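Plarer: grasp planning software for robot arms
From Ondex, Tovthorpe

Plarer is our planning software for people who need a robot arm to pick things up and put them somewhere sensible, and who would like to get on with the rest of their day while it does so. You give it a depth camera, an arm and a hand, and it works out where the fingers should go, how the arm should get there, and what to try next if the first idea wasn't a good one.

We started writing it after several years of wrestling with planners that were very clever indeed with boxes and tins, and rather hopeless with anything soft, bent or shiny. Most of what people want sorted in the real world is soft, bent or shiny (often all three!), so we built Plarer around awkward items from the very beginning, and we still spend most of our testing hours on them.

What it does

The heart of it is a shape estimator which doesn't ask for a model of the object beforehand. It looks at whatever is on the table, makes a rough surface from the points it trusts, and marks the points it doesn't. Reflective surfaces are the classic trouble here, as depth readings tend to go missing just where you need them, and Plarer will plan a grasp on the edges it is sure of and leave the doubtful middle alone.

Once it has a surface, it ranks possible grasps for your particular hand and checks each one against the arm's reach, its own cables and any bins or trays you have drawn into the workspace. You can watch the ranking on screen, nudge it if you disagree, and save your changes as a rule for next time.
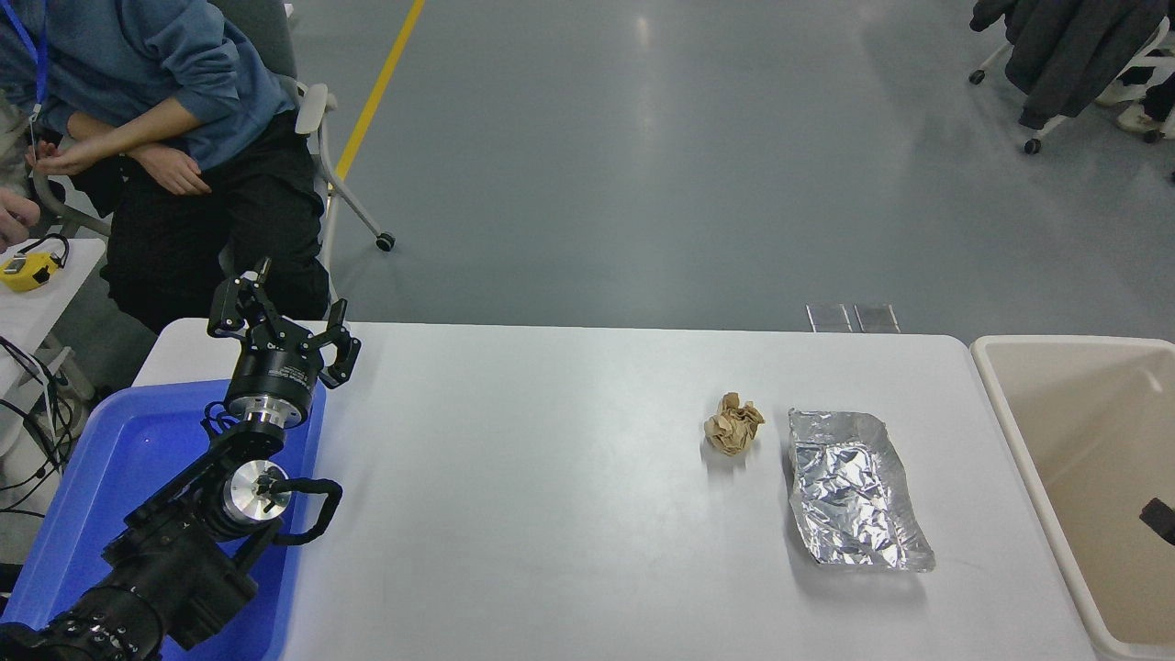 Crumpled paper and creased foil on a white table, with a multi-fingered gripper open at the left.

Paper and foil make a lovely pair for tuning. A tight ball of paper can be approached from almost any side, so the planner has plenty of choice and you learn how it ranks one grasp over another. A piece of foil with turned-up edges is a fussier customer, and the force limit matters a good deal more. We suggest setting up both before you move on to your own items, and keeping the two sets of settings apart.

What's new in this release

Version 2 was released on October 21, 2020. It brings a new bin editor, so you can draw containers of different sizes on either side of the table and tell the planner which item goes where. It also adds 14 ready-made hand profiles, including several for hands with more than two fingers, and you can make your own from a drawing if yours isn't there. Projects saved in the older version open as they are.

What you'll need

A 64-bit Linux computer, a depth camera and an arm that accepts joint commands over a network. A graphics card is welcome but you can manage without one. The manual runs to 43 pages and we have tried hard to keep it readable.

Licences

Plarer is sold per arm, with updates and email support included. The Huaranga add-on, for planning with two arms over one table, is a separate purchase and needs version 2 or later. If you aren't sure which you need, do write to us with a few words about your set-up and the things you'd like to pick up, and we'll gladly talk it through with you.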